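Ticket: Essay index search returns no results for "Demiurge"
Site: Jenstead Reading Circle, essays and lecture notes
Opened by: Elvira Tello
Assigned to: Omid Hosseinzadeh
Opened: 2019-02-07
Status: Resolved, one item left open

Elvira wrote:

Hello Omid, and thank you again for all your patience with us over the footnotes. I'm afraid I have another one for you. I've been getting the reading list ready for our March evening on Jung and the Gnostics, and when I type Demiurge into the search box I get nothing at all, though I know perfectly well it's all through Abelardo's long essay on the Seven Sermons. If I type archetype I get pages and pages.
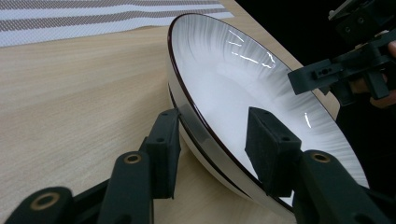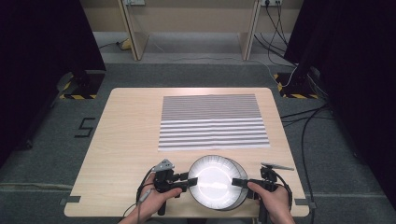
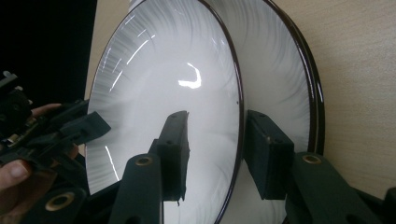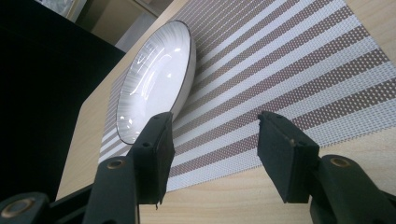

I tried it on my own computer and then on Hazel Benavides's tablet, and it was the same on both. I also tried it with a small d, in case it was fussy about capitals. The essay itself opens beautifully if you go in through the author page, so it hasn't gone missing, thank goodness. Could it be something to do with the move over to Bretlow? I don't remember having this trouble before.

Omid replied:

Hi Elvira, no trouble at all, and trying the second device saved me a step. I can see the same thing from my end. The search index has 1,220 entries in it, which sounds healthy, but when I looked up Abelardo's essay it was only indexed as far as the end of the introduction. Everything past that point is invisible to search, and poor old Demiurge doesn't turn up until the second section.

My first thought was the page length limit, so I raised it and rebuilt the index. No change, I'm sorry to say. My second thought was the Greek. Abelardo gives a lot of his terms in Greek letters, and I wondered if the Ponside indexer was choking on the accents. I made a copy of the essay with the Greek taken out and indexed that by itself - still nothing past the introduction.

Abelardo Chambi added:

Just so you know, Omid, I pasted that essay in from my old word processor, and the section headings came across a bit strange. I fixed them by eye and never looked underneath. I'd be ever so grateful if the Greek could stay, as pleroma and archon do lose something in our alphabet. Also, it's Abraxas with an x, whatever the tag list may tell you.

Omid replied:

Found it, and Abelardo put me right onto it. There was a hidden section break after the introduction, left over from the old file, and the indexer was treating it as the end of the document. I took it out, rebuilt the index, and Demiurge now brings up the essay along with Maritza Cuervo's notes on the shadow. The Greek is all still there.

I then checked for the same hidden break elsewhere. Roughly 200 essays came over in the move, and 2 others had it. Both are fixed now.

Elvira wrote:

Oh, that's wonderful, thank you! I've just searched for it myself and up it came, right at the top. Maritza is very pleased her notes are getting some company too. I've let Hazel know so she can finish the handout.

Omid replied:

Lovely. I've marked the search problem as resolved. The Abraxas spelling in the tag list is still waiting, as I'd like Maritza to look over the other tags before I merge anything.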